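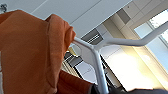 Looking after your records (and the stuff you play them on)

I've got 51 LPs at the last count, mostly soul and a bit of jazz funk, plus a box of singles I inherited from my uncle and still haven't sorted. I'm no expert, but I've made most of the mistakes going, so here's what I do now.

Stand them up! Never stack them flat, even for a weekend. I left 2 of my favourites in a pile by the window one July and they came out shaped like crisps. Mine live in an Otby cube shelf, snug enough that they don't lean but loose enough that I can flick through.

Brush before every play. A carbon fibre brush, held lightly on the record while it spins, then sweep off towards the edge. Takes a few seconds and you'll hear the difference on the quiet bits.

For grubby charity shop finds I use distilled water with a tiny drop of washing-up liquid, wiped round with the grooves and never across them. Keep the label dry. Rinse with plain distilled water and let it dry properly in a rack - a clean dish rack does fine, I wouldn't pay 38 quid for the fancy one.

Swap the paper inners for lined ones. Paper sheds bits and it scratches. Keep the original if it's got lyrics or photos on it, just tuck it in behind.

Sticky price labels on the sleeve: hairdryer on low, go slowly, peel from a corner. Kaja Kuusk told me to try lighter fluid on the stubborn ones and it does work on glossy sleeves, but please don't do it on matt card (sorry, Otis).

Clean the stylus too, back to front only. I forgot for a whole year and thought my speakers were dying!

Oh, and cassettes - wind them right through once in a while if they've been sitting.

Contact | © Tanduvden 2014 | Back to top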